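Notes orateur. Bonnes pratiques d'essais en simulation : ce que la norme ne dit pas
Journée technique Fjeld, 14 novembre 2024
Durée : 50 minutes, questions comprises. Ne pas dépasser, la salle d'après a le café.

Diapo 1. Titre
Laisser les gens s'asseoir. Dire bonjour. Ne pas lire le titre à voix haute, ils savent lire.

Diapo 2. Le plan de travail en marbre
Passer les trois vues sans commentaire, puis enchaîner. 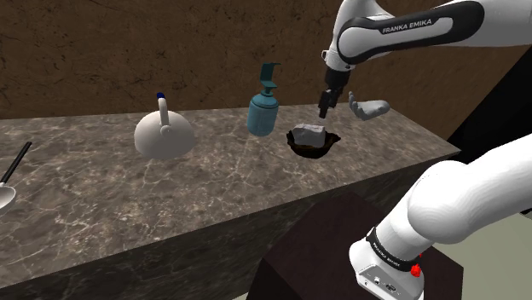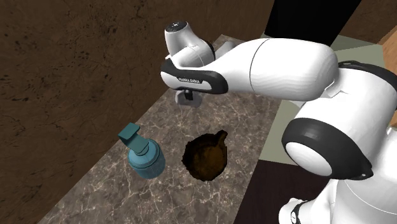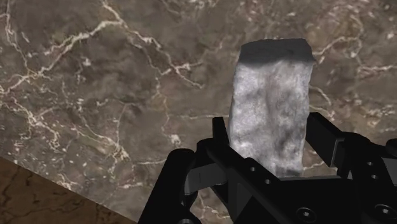
Le sujet du jour, c'est la feuille d'essai. Chez Sollholm, nous en avons rempli 507 l'an dernier, et une bonne moitié ne permettait pas de refaire l'essai. Tout le monde note la version du contrôleur, parce qu'il y a une case pour ça. Presque personne ne note ce qui traînait à côté de la cible. Revenir à la première vue : le bloc gris est dans le bol, la théière et le distributeur de savon sont sur le même plan, et sur beaucoup de nos feuilles on lirait « objet, table ». Un essai réussi avec une théière sur le plan de travail n'est pas le même essai sans théière. Laisser un silence. Quelqu'un va demander si la théière compte vraiment. Oui.

Diapo 3. Les règles maison (version 6)
Préciser que les cinq premières versions étaient plus longues et que personne ne les appliquait, moi compris.
Nommer chaque objet présent, même celui qui ne sert à rien.
Écrire la graine aléatoire. En entier. « Comme d'habitude » n'est pas une graine.
Définir la réussite avant de lancer. Revenir à la troisième vue : le bloc est entre les mors. Saisie réussie ? Pour l'équipe préhension, on ouvre le champagne. Pour l'équipe dépose, il ne s'est encore rien passé.
Une seule personne modifie la scène à la fois. Raconter l'histoire du frottement réglé à zéro (version courte).

Diapo 4. Simulation et sécurité
Rappeler que la simulation ne dispense pas de l'analyse de risques sur la cellule réelle. Je sais que c'est évident. Je le dis quand même, j'ai relu des dossiers. Un bras simulé traverse une main simulée sans remplir de déclaration d'accident. Ne pas insister sur la blague si elle tombe à plat, elle est tombée à plat chez Todwood.
Parler des limites de force et de vitesse : mêmes valeurs dans le simulateur que dans l'armoire. Si on les a relevées « juste pour voir », l'écrire.

Diapo 5. Le cas Bumon
Campagne de 3000 saisies, taux de réussite superbe, graphique en couleurs. Montrer le graphique. Attendre. Dire ensuite que la position de départ de l'objet ne variait jamais. Ne pas regarder l'équipe Bumon, elle sera au deuxième rang.
Ce qu'on leur a demandé : refaire la campagne avec des positions tirées au hasard, garder les échecs dans le rapport, joindre une vue de la scène au début de chaque série. Ils l'ont fait, il faut le dire aussi, et chaleureusement.

Diapo 6. Questions
Si on demande le modèle de feuille : il est sur le serveur, dossier « modèles », et pas dans « modèles_final ».
Si on demande combien de temps prend le remplissage : moins que de refaire l'essai.
Si personne ne demande rien, revenir à la théière.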